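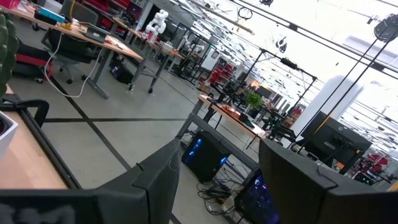

Does a long throw-in give a team a better chance of scoring than a short one?

Over the next half minute of play, long throws led to more shots than short ones, but most of the gain came from the second ball and very little from the first header.

Figure 4. Workbench with an open laptop, and office chairs beside and under it.

4. Long throws and what follows them

We came into this part of the study expecting a dull result. Coaches in the Gukard League had told us that the long throw was a lottery ticket, something you reach for when you are a goal down and the legs have gone. What we found was a good deal more interesting, and it changed how we watch the games ourselves.

The sample covers 93 matches and contains 2,344 throw-ins taken in the attacking half. Of these, 254 were thrown directly into the penalty area and were coded as long. The remaining roughly 2,000 were short, in the sense that the ball was first played outside the area, whatever the thrower may have been hoping for. A throw that was aimed at the box but was headed away before it got there was coded as short in the first pass and moved over in the second, after a lively argument between the coders that we return to in Section 6.

4.1 Coding the second ball

Most earlier work of this kind stops at first contact: who got to the ball, and did it go toward goal? We wanted the mess afterward. For each long throw we coded the first contact, the landing zone of that contact, the first player to control or strike the ball from there, and the end of the phase. A phase ended when the ball went out of play, when the defending team held it for three passes in a row, or when thirty seconds had gone by on the match clock.

All coding was done in Naltis, using the standard event panel with one added field for the landing zone. Imtiaz Gamage coded the full set, and a second coder went through every long throw independently. They agreed easily on first contact and on how the phase ended. The landing zone was harder, especially when a defender's header went almost straight up (there are a lot of those!). Where the two coders differed by one zone, we kept the zone nearer the goal line. Where they differed by more, they watched the clip together until they settled it.

4.2 First contact is mostly a defender's game

Defenders won the first contact on a clear majority of long throws, and this held for nearly every team in the league. A thrown ball is slower than a corner and usually arrives with a higher, loopier path, so the center backs have time to get under it. Attackers who did reach it first were often leaning backward and could do little more than help it on. Direct headed goals from a long throw were so rare in our data that we make no claim about them at all.

If we had stopped here, we would have agreed with the coaches. But a defender who gets under a slow ball also has very little pace to work with. The clearing header has to get all its power from the neck and the jump, and in a crowd the jump is often spoiled. Again and again the ball came down between the penalty spot and the edge of the area, and that is where the fun starts.

4.3 Who is waiting at the edge?

Teams differed enormously in how many players they kept in this zone. Enstead almost always left two midfielders there, one central and one on the side of the throw, and they got a shot away from second balls more often than any other side in the league. They did not have the longest thrower, or even the second longest. Their usual thrower would reach the near post and no farther, and that was plenty.

Other teams sent everyone tall into the six-yard box and left a single player outside. Their long throws looked more threatening from the stands and produced less. When the ball dropped at the edge of the area, it was usually the defending team that ran onto it, and in several matches the result was a counterattack against a back line that had not yet jogged home. We did not set out to measure these counters, and the phase rule above catches only part of them, so we treat them as a subject for later work. We would love to see someone take it on.

The Herrera Cup matches in the sample deserve a word. Several of them were played on narrower fields, where a modest thrower can reach the box from positions that would be out of range elsewhere. Long throws were more common in these games, yet the pattern at the edge of the area was the same. This gave us some confidence that the finding is about where players stand and does not depend on one or two unusual arms.

4.4 Game state and time

Trailing teams threw long more often, as expected, and they did so increasingly in the last quarter of an hour. Late throws also drew more defenders into the box, with the forwards coming back to mark. That pulled bodies away from the edge of the area and left the second ball more open, and shots from second balls were more frequent late on for teams that kept two players outside. For teams that kept one, we saw little change over the match.

We need to be careful here. Tired defenders may clear the ball less well whatever the attackers do, and our data cannot separate tiredness from crowding. The weather is missing entirely, apart from a note on the team sheet in a handful of games, and a wet ball is hard on throwers. We also looked only at throws from the attacking half, so nothing in this section bears on teams that throw long down the line to gain ground.

Even so, the comparison between teams with one and two players at the edge is the clearest in the whole study. It showed up in both halves of the season and in both competitions. Section 5 takes up the short throws, where the thrower's own movement after releasing the ball matters far more.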